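Rental Walkthrough Checklist, With Comments
Ullness, upper apartment
Walked by: Miłosz Kwiatkowski
Friday, February 14, 2020

I love doing these. Give me a clipboard and a flashlight and an apartment I haven't been through before and I'm happy for the whole afternoon! The items below follow the Fotberg sheet in its usual order, with my comments under each one. OK means OK, FIX means before the next guests, WATCH means look again in April.

1. Entry and stairs

Handrail firm along full length — OK
Comment: Really solid. I leaned my whole weight on it at both ends and at the turn and nothing moved.

Stair treads even, no lifted edges — FIX
Comment: The third tread up has a lifted strip on the right. Two screws and it's done. Please countersink them, people come down these stairs in socks.

Light reachable from top and bottom — OK
Comment: Switches at both ends, and the new bulb is a huge improvement over the old yellow one.

2. Smoke and carbon monoxide alarms

Alarm in every bedroom — OK
Alarm in hallway — OK
Test button sounds on each unit — WATCH
Comment: All sounded, but the one in the small bedroom took a long press before it woke up. I changed the battery and it got better (not perfect). If it's slow again in April, replace the unit.

Carbon monoxide alarm near the boiler — OK
Comment: Mounted at the right height and well inside its date. Lovely to see.

3. Kitchen

Fire blanket hung within reach, away from the stove — FIX
Comment: It's there, but it hangs directly over the burners, so you'd have to reach through a fire to get it. Move it to the wall by the door.

Extinguisher gauge in the green — OK
Gas shutoff labeled — FIX
Comment: The label has faded to nothing. I've left a fresh one on the counter, it only needs sticking on.

Hot water at tap not scalding — OK

4. Dining corner

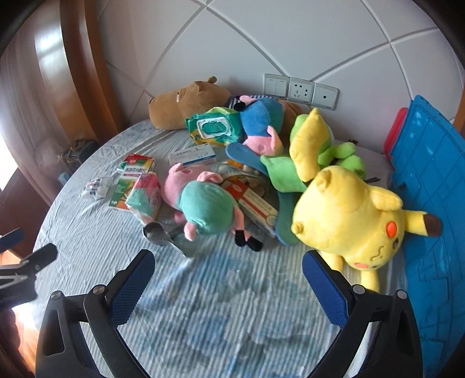

Trip hazards are what I look for first in any room where people carry plates, and I'm pleased with this one. The rug that used to slide is gone, the chair feet have new felt, and there is a clear path from the kitchen door to the window. Table coverings are on the sheet too, under "loose textiles," and most people skip that line. The round table has its striped cloth with the blue floral patches, a bit wrinkled along the left, and wrinkles are harmless, but please check how far any cloth hangs down when small children are booked. If a toddler can grab a fistful, swap it for the short one in the linen cupboard.

Table stable when pressed at edge — OK
Chairs, all joints tight — WATCH
Comment: One back rung turns in its socket. Glue it when you have the clamps out anyway.

5. Outlets and switches

Faceplates uncracked and flush — OK
Sockets hold a plug firmly — OK
No extension cords in permanent use — FIX
Comment: There's one behind the sofa feeding the lamp and the router. The lamp can move a yard to the left and use the wall socket, and then the cord can go home with me.

Ground fault protection trips on test — OK
Comment: Tripped instantly and reset cleanly. The panel labels are the best I've read this winter, with every circuit named in plain words.
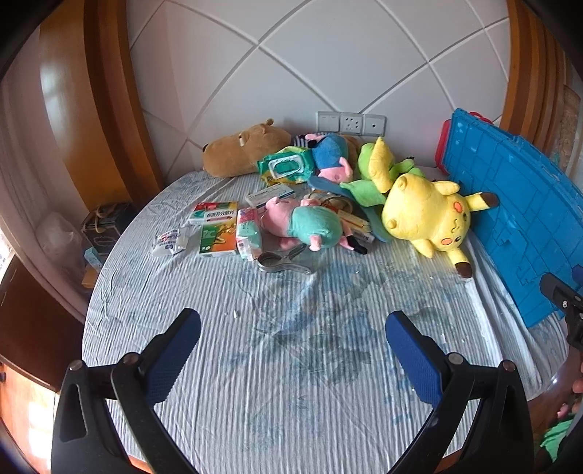
Reading time: 3 min

6. Bathroom

Non-slip mat in tub — OK
Grab bar firm — OK
Comment: Matoušek put this one in and it's a beauty. I pulled in every direction.

Window opens fully — WATCH
Comment: It opens, but the catch is stiff. A drop of oil and a bit of patience — don't force it.

Fan draws a sheet of tissue to the grille — OK

7. Balcony and outside

Railing height and gaps — OK
Drain clear — FIX
Comment: Packed with leaves. I got most of it out by hand and the rest needs a hose.

House number readable from the street — OK
Comment: 377 in big black digits. An ambulance driver would find it at once.

8. Paperwork in the guest folder

Emergency numbers on first page — OK
Exit route drawn and correct — FIX
Comment: The drawing still shows the old back door. Calo has the updated floor plan, so ask for a print in large type.

Fixes are due by the 24th. Send me a photo of the fire blanket once it's up!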